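Prusora gripper kit – worth it?

mellor17
Paid 600 for the Prusora kit with the wrist camera. Fingers open wide enough for my folders. Frosted sleeves are where I get stuck.
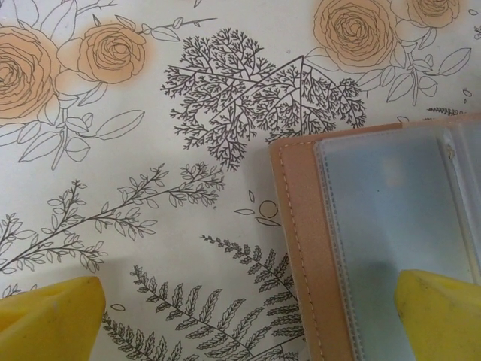 Re: Prusora gripper kit – worth it?

ninach_25
Plain cloth first. All those roses and ferns can't help it find an edge.

drutstead
Disagree. Mine does fine on prints – it's the shine on the plastic. Try softer light.

mellor17
Light is pretty even already. Will try the cloth.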